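Home | Projects | Reports | Contact

Bandunby Visitor Marketing Project
Interim report to the Breathnach Fund, 16/12/2005
Prepared by Eimear Conneely

1. Email newsletter
The list stood at 1,471 addresses at the close of the period, after removal of 71 that bounced twice. The September issue was opened by 610 recipients. Links to the events page drew more visits than links to accommodation, and the order of items has been changed to suit. Plain text and formatted versions are still sent separately – the Wilex mailing software cannot combine them.

2. Search advertising
Spending was held to 17 search terms. Terms containing only the town name were dropped in September as the site already ranks first for them. Tadhg Rafferty has rewritten the landing page text, and the new version is live. 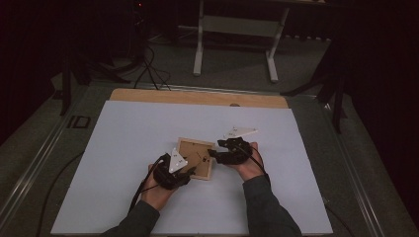 3. Partner links
Vadberg has agreed to carry a banner on its ferry timetable page until Easter. Reporting will be monthly, by spreadsheet. Two hotels have yet to reply.

4. Next period
Saoirse Horgan will run a split test of subject lines on the next two issues. No change to the budget is requested. The underspend on print – see the last report – is carried forward.

Sign up for our newsletter. Enter your email address. You can unsubscribe at any time.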